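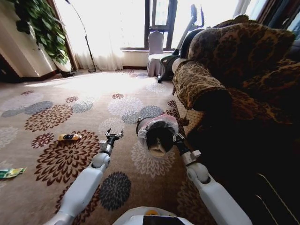
Gisside, November 6, 2022

Minutes of the Lounge and Common Rooms Meeting, Gisside House Residents' Association

The meeting opened at 4 in the lounge with 12 residents present. Apologies were received from two households on the top floor. The September minutes were read and accepted with one correction: the new kettle belongs to the kitchen on the second floor, and the first-floor kitchen is still waiting for one.

1. Lounge carpet
Much the longest item, and a happy one! Everyone who spoke wanted to keep the flowered carpet. Several people said how lovely the big chrysanthemum shapes look when the sun comes in across the floor, with the maroon-brown and the pale blue-gray showing up so well against the beige. The idea of plain gray carpet tiles, left over from last year, was dropped with no one speaking for it.
A quote from Cinine for a deep clean of the whole floor was passed around. It comes to $3532 for the lounge, both hallways and the stairs. The feeling was that the stairs could wait. Agreed to ask for a new price for the lounge alone, and to find out how long we would have to stay off it.
Until then, the lounge will be vacuumed twice a week. The upright lives by the windows and can stay there so it's easy to grab. Please check for wrappers and small packets on the floor before you start – one member had spent a whole evening getting a candy wrapper out of the brush on her own machine at home and did not recommend it.

2. Sofa and chairs
The leopard sofa stays. This was carried with real cheering. It was pointed out that the big rolled arms make it the best seat in the building for reading, and that the back cushions are still good and plump. One member asked about turning it to face the windows. Tried on paper, it would block the way to the radiator, so it will remain along the side wall.
The lavender-gray slipcover on the chair in front of the window was much admired. Lapointe has more of the same cloth, and a member who sews offered to make a second cover for the chair in the reading corner upstairs. Warm thanks! Up to $40 approved for cloth and thread.
A question was raised about washing. Slipcovers go on a cool wash and are put back on while very slightly damp, then pulled straight at the corners. A note will go up in the laundry room.

3. Tidying evening
The last one was great fun and people would like another before the holidays. Jobs agreed so far:
Pick up and sort anything left on the lounge floor, with unopened snacks going to the shared shelf.
Bag up loose items that have no home and put a label on each bag.
Run thin cables along the wall, away from the front of the sofa.
Wipe down the window sills and the dark frames.
Vacuum last, working from the door toward the windows.
Soup and bread will be served afterward in the first-floor kitchen. If you can bring bowls, please bring bowls. We ran short last time and two people had theirs out of measuring cups.

4. Storage
The hall closet is full again. Preleck has offered us a shelving unit from their old shop at no charge if we collect it. It is taller than the closet door, so somebody needs to measure whether it will go in at an angle. Held over to the next meeting.

5. Any other business
The piano tuner can come in the new year. The lost glove box will be emptied after the tidying evening, so have a look through it before then. A member asked if the lounge could have a low lamp for the end of the sofa, which everyone liked – anyone with a spare is asked to leave a note on the board.

The meeting closed at 5:20. Next meeting in the lounge, same time, with the new carpet price and the closet measurements to be brought along.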